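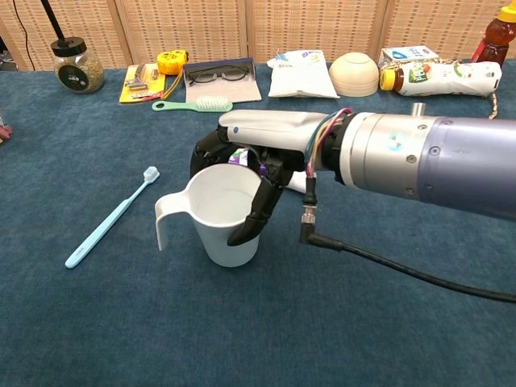
Hand bench – setup and upkeep, December

Notes page for the arm and hand at the Kozma shop. Putting it all in one place so the next person on shift doesn't have to dig thru three notebooks. More pictures of the Clerach rig when I get to it.

Cup grasp, standard check. Fingers close on the white cup, handle pointing away from the palm. We do this one before anything else. If the cup shifts when the fingers close, stop and redo the finger zero. Don't try to fix it in the grasp file, that just moves the problem to the toothbrush.

Black cable. Threaded connector with the right-angle plug. Hand tight, then a little more, no pliers. Let it hang and give it slack across the cloth. Pulled tight it will work loose at the wrist end by lunch, and the error you get says "joint 2" which has nothing to do with it.

Thin wires, blue pink yellow white. They loop out from the black collar on purpose. Do not zip tie them flat to the arm! Somebody at Grosturska did that on their unit and lost the yellow one inside a week. Before power on, turn the wrist by hand both ways and watch the loop. Should never snag, never go straight.

Bolts on the purple section. Check after every long run, or every 2000 cycles if you're counting. Quarter turn at most. If one keeps backing out, write it in the log and leave it for the Zekik people, the threads are their job.

Fingertips. Wipe with a damp cloth, no alcohol. The black skin goes shiny and then nothing grips, least of all the cup. We keep up to 19 spares in the drawer under the bench, reorder when there's a handful left.

Table cloth. Brush it before a run, crumbs end up in the finger joints. Teal one stays on – the camera settings were done for it and the gray one throws the whole thing off.

Back row. Glasses on their case, hairbrush, tape measure, the bowl upside down, honey at the right end. Leave them lined up in front of the screen and keep the front half of the cloth clear so the arm has room to come down. Toothbrush goes to the left of the cup, on a diagonal, bristles away from you.

Shutting down. Open the hand first, park the arm, then power. In that order pls. Wait 3 minutes before unpluging the connector.

Still to do: new label for the e-stop, grease date for the wrist, and find the short hex key.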